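Print | E-mail

Datmont Foundation – Household Textile Reuse Grant
Progress report, second period
Prepared by Brenda Urrutia, Insaurralde Reuse Center
09/09/2022

1. Collection

Drop-off sites at Polon and Skideo operated on the schedule set out in the grant agreement. Total intake for the period was 1121 bags. Bags were weighed on arrival and logged by site. The Polon scale was recalibrated in July after a drift was found during the monthly check; earlier weights from that site have been corrected in the attached ledger.

2. Sorting

Sorting follows the three-grade system described in the first report. Grade A goes to resale, Grade B to the repair bench, and Grade C to the fiber contractor. Wet or moldy material is rejected at intake and recorded separately. Contamination remains higher at Skideo – mostly shoes and hard goods placed in textile bags.
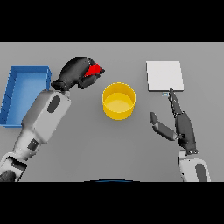 3. Repair bench

The bench ran 16 public sessions and returned 92 garments to Grade A. Zippers and torn seams made up most of the work. One of the 2 industrial machines was out of service for part of the period pending a replacement feed dog. The part has been fitted and the repair was charged to the maintenance line.

4. Budget

Spending is within the approved total. Transport is over its line because of higher fuel prices, and printing is under. We request approval to move the unspent printing amount to transport – no change to the overall award is needed.

5. Next period

Revised bag labels will be issued at Skideo first, then at Polon. The fiber contract comes up for renewal, and quotes will be sent to the Foundation with the next ledger.

Print this page | E-mail this page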